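Arnero Cell Notes, Handout 6: Dressing the Cables and Setting the Bin
Automation Lab, Westerberg. Revised Nov 27, 2023
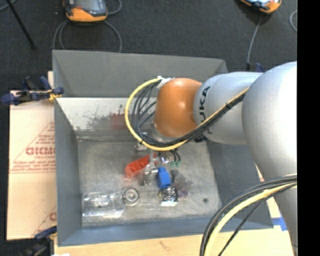

Fig. 1. KUKA arm over the picking bin, cables looped at the wrist, bin clamped on the left.

Read this handout before the lab session. It covers the outside of the arm and the bin fixture. Controller settings are in Handout 8.

1. Before you start

Put the arm in the service pose and switch the drives off. Hang your tag on the main switch. The tag stays there until the person who hung it takes it off. Two people work on the cell at a time, one at the arm and one at the switch.

2. Cable dress

Gripper and sensor cables on the Arnero cell run outside the arm. They are fixed at two kinds of points: hard points, where the cable may not move at all, and guide points, where it may slide but not wander. A tie around a link is a hard point. The wrist loop must be free between its hard points.

The loop has to be long enough for the last joint to turn to both ends of its travel. If it is too short, the load goes into the connector. If it is too long, it hangs into the bin or catches on the rim when the arm moves sideways. In Fig. 1 the yellow cable swings out in a wide curve beside the orange joint, with the thin black cables inside it. White tape holds the upper end of the loop at the joint. Tape is accepted during setup. Before a long run it is replaced with a strap.

Procedure:
Undo the wrist end first.
Turn the last joint by hand jog, 3 percent speed, to one end and then the other. Drives are on for this step only – the second person holds the enabling switch.
Watch the loop at both ends. It should keep a curve everywhere.
Set the tie. Leave a bend radius of 100 mm or more on the yellow cable.
Cut the tail of the tie flush. A long tail will scratch the next hand that reaches in.

Thin cables should lie side by side under the tie. Crossed strands wear through at the crossing.

3. Bin and clamps

The bin position is part of the calibration. Moving the bin means teaching the corner points again (see the Braso sheet). Seat the bin against its marks, close the clamps, then push on each wall. There should be no play. Clamp handles go outward, away from the picking area, and the arm must be able to clear them at its lowest travel height. Check this at slow speed with an empty gripper.

Objects used for picking tests are mixed in shape and surface. The set in Fig. 1 includes a clear plastic item and a round silver disc. Clear and shiny surfaces are the usual cause of bad depth readings, so do not tune the vision threshold on matte items alone.

4. Gripper check

Open and close the fingers up to 8 times with nothing between them. Listen for a click at the joints. Look for bare wire where the small leads leave the gripper body. Wipe the fingertips with a dry cloth. Solvent is not allowed on the pads.

5. Log

Enter the date, the cable length between ties and any part replaced. Spare ties and straps are in the Adton drawer. The cable set was last changed in April – note any cracks in the jacket from now on, with the distance from the wrist.

Reading for next time: Handout 8, sections 1 to 3.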